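Clastik Small Objects Kit for Tabletop Arms

Parts and Kits > End-of-Arm > Clastik
Item code: CL-SOK-2
Availability: in stock at Lalholm, ships in three working days
Price: $2,212 (kit), $1,453 (fingers and mount only, no software)

Most arms are sold on the strength of what they can lift. The Small Objects Kit is for people who have already bought one of those and would now like it to do something with the things on an ordinary table, most of which weigh next to nothing and were designed for thumbs.

It is a set of fingers, a wrist camera mount, a cable run and a software package. The fingers fit the common parallel grippers. The mount fits most wrists of tabletop size, and if yours is an odd one, Bongani Xaba in our Enstead workshop will ask for a drawing with dimensions on it. Please send the drawing. A phone picture with a coin for scale has been tried, several times, by people with advanced degrees.

What it is good at

Cases with hinged lids, folded eyeglasses, keys, pill organizers, card boxes, tape rolls, pens. The fingers are narrow enough to get beside a thin object without shoving it across the table first, and the pads give a little before they grip.

Eyeglasses are our standard demonstration, partly because visitors enjoy watching and partly because they are a rotten object to pick up. Clear frames are worse. A depth camera looks at a transparent temple arm and reports the table, or the case, or a sort of shimmering opinion. The kit's software works from the color view as well and looks for highlights along the rim, which helps a good deal. It does not help in a dark room. Turn a light on.

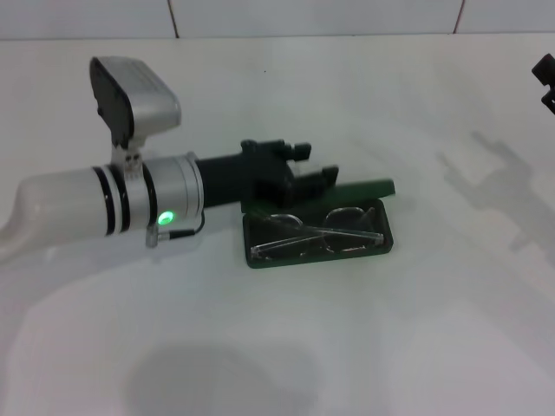

Gripper at an open eyeglasses case with clear frames folded inside. Camera mounted on top of the wrist.

The demonstration routine comes with the kit and has the stages you would expect: find the case, find the lid, hold the tray still, lift the glasses by the bridge, put them somewhere sensible. You can run each stage by itself. We recommend this for the first afternoon, and we recommend somebody else's glasses.

In our own bench trials the routine picked up tinted or solid-color frames on the first try 95 times in 100. For clear frames the figure was 62. We could have averaged the two and printed a nicer number, but then you would have bought it for clear frames and telephoned us. Helmut Eichhorn answers the telephone and would like it to ring less.

What it is not good at

Soft pouches. Anything with a drawstring. Cases with a magnetic flap, which open beautifully and then shut again on the fingers. Small screws are possible but tedious, and a magnet on a stick costs four dollars.

The fingers are not rated for food. We were asked about grapes in November and have been thinking about it since.

In the box

One pair of slim fingers with pads fitted
Two spare pairs of pads
Wrist camera mount with screws and the right hex key
Cable clips and one thin camera cable
Software license for one arm, no yearly fee
Printed setup guide, 14 pages, with the errors in the first printing corrected by hand

The camera is not included. Neither is the arm, the gripper or the table.

Fitting

Allow an hour, or two if you read the guide afterward. Fit the mount before the fingers, then run the cable and swing the wrist slowly through its full range by hand before you power anything. A cable that looks fine at rest can come up short at one end of the turn, and the arm is stronger than the plug. Calibration takes ten minutes and wants a plain, light-colored surface. A glossy white table is usable, but lower the lamp if you are getting reflections under the arm - the software will otherwise take an interest in them.

From buyers

"Fitted it on a Friday, had it taking glasses out of cases by Monday. The pads wear faster than I'd like. Order extras." - Eleni Janevski

"Does what it says with solid frames and about what it says with clear ones. The guide is funny in places where I would have preferred a diagram." - Khanyisile Chauke

"We bought one for the Mthembu lab and then another. Lost the hex key both times, which I accept is our problem." - Fatima Mahlangu

Spares and returns

Pads are sold in packs of four pairs and can be swapped without removing the fingers. Unused kits can be returned within 30 days. Used kits can be returned if they are faulty, and we will look at the scratches and form our own view of what happened.

The price above holds for orders placed by 14th March. After that the mount will be sold separately, and the item code changes to CL-SOK-3.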